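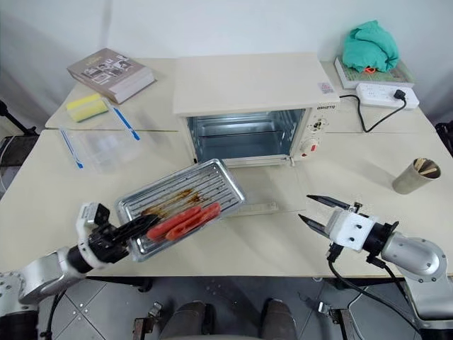
Erick Odera put it to us in February that a maintenance log with no failed checks in it should worry the reader more than one with ten, and that ours had none. We had sent him the log expecting approval. His remark changed how we looked after the cell for the rest of the study, and it is the reason this section is longer than the matching sections in most papers of this type.

Figure 4. The two-arm Wekton cell during the oven task, with the left gripper at the tray and the right gripper open over the table.

4.3 Upkeep of the cell

The cell was built to the Kestdale layout, with the arms entering from the two front corners of the table and the oven at the rear center. The layout guide treats setup as something done once. You bolt down the arms, run the hand-eye calibration, save the file and start collecting. We followed this for the first 300 episodes and have come to think that it was a mistake, or at least that we had no grounds for believing it was safe.

The first problem was the check itself. The Kestdale check moves each arm to one pose in free space, well above the table, and compares the joint readings with stored values. An arm can pass this while its wrist camera has shifted on its mount, because the joint encoders know nothing about the camera. The left camera in Figure 4 sits at the top of a white curved bracket around the wrist, out where a knock against the rim of a tray or an oven door could plausibly turn it. When we added a second check, in which the camera had to find a printed target taped to the table, the left arm failed it on the first morning. The offset was small. We can't say when it appeared, and so we can't say which of the 300 episodes were affected. We left them out of the results in Section 5.

The second problem was the fingers. The supplier's sheet, from Skalus, gives a replacement interval in hours of use, with no word on what the gripper was holding during those hours. Food tasks are greasy. The tray in Figure 4 carries brown and burnt stains across its ridges, and a finger that works close to such a surface is not in the condition the sheet seems to assume. We began wiping the fingertips with alcohol every 40 episodes and looking at them under a lamp. The wiping probably helped. We have no control condition for it, and the drop in slipped grasps that followed came in the same week as a change of operator, so we would not ask anyone to cite us on the point.

The third problem was the cabling. Both arms have a cable that hangs below the wrist or the link behind it. On the right arm it makes a long loop that drops past the front edge of the table. Nassar, whose cell shares our floor plan, recommends tying this loop back to the forearm. We tried it. The tie kept the cable clear of the table edge, but it shortened the free length at the wrist, and at full rotation the connector took the load. After 18 sessions the arm began to report brief communication faults, and we cut the tie off. The faults stopped – which proves less than we would like, given that we also reseated the connector while we were there.

From then on the routine was fixed. Before each session the operator ran both checks, closed and opened each gripper, and wrote the measured opening in the log by hand. The arms were recalibrated whenever the target check failed, and after 80 episodes regardless. A failed check was logged even if it passed on the second try. This last rule met some resistance, and the early pages suggest that it was not always followed.

We make no strong claim for the routine. It costs time at the start of every session, and the interval of 80 was picked because it matched the length of a working day. What we do claim is narrower: the free-space check on its own missed a fault that mattered, and would have gone on missing it. Papers that report a calibrated cell and cite only that check are asking the reader to take the wrist cameras on trust. Our own earlier report did the same, and its left-camera results should be read with this section in hand.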